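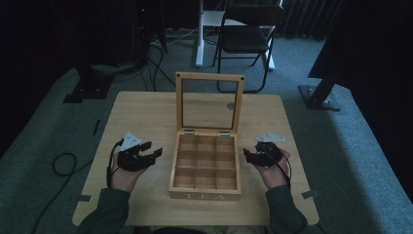
Tea box, lid up, all nine compartments empty, one gripper either side.

Looking after a pair of hand-held grippers: what is worth doing and what isn't

Most advice on keeping these things in order seems to be written by people who sell cleaning kits. I've looked after one pair at Womunine since May and I have my doubts about half of it. Take what follows as one bench's habits.

Wiping the fingers

A barely damp cloth, then a dry one. The Wallon wipes everybody recommends left ours feeling slick, and a slick finger is no good on a thin wooden edge such as a tea box lid. Torben Lindemann swears by them. He also changes his fingers twice as often as I do, so draw your own conclusions.

Marker plates

Dust them with a soft dry brush. Don't polish. I was told polishing sharpens up the dots for the tracking, and all I got was a shiny patch and an afternoon of bad readings. If a plate has been knocked, check it sits flat before you blame the software. Replacing it means doing the calibration again, so leave a scuffed one alone until it really does stop reading.

Cables

This is where the faults are. Of the last run of dropouts, every one I traced was at the cable and none was inside the gripper, though the gripper was what got taken apart first. Leave a loose loop by the wrist. Hold the gripper, turn your hand as far as it goes each way, and watch whether the cable tugs at the plug. If it does, give it more slack. Cable ties pulled tight look tidy and do harm – use a soft strap.

Checking the jaws

Open and close each side slowly with nothing in it. You're feeling for a rough spot. Then try the pair on something light with a hinge. A wooden tea box does nicely: lid up, lid down, ten goes with each hand. Min-kyu Song prefers a stapler. Mind the glass if your box has a glazed lid, and nip up the hinge screws now and then or you'll be testing the hinges.

Oil

The Woo leaflet says a drop every 400 cycles. I kept a tally on one side and skipped the oil entirely, and at 2,691 it felt the same as the oiled one. That's one gripper on one table, and I wouldn't call it proof. Still, oil gathers fluff, and we work over carpet. I now oil when something squeaks.

Spare fingers

Astik do a set for 28 pounds. Fine, but try them before you put the old ones in the bin. Lucie Landry's set needed a light rub with fine paper before the tips met properly, and mine didn't.

Putting away

Jaws open, nothing resting on the plates, cables coiled loosely the way they want to go. Eun-ji Ma keeps hers in a padded case. Mine go on a shelf and I can't say they're any worse for it.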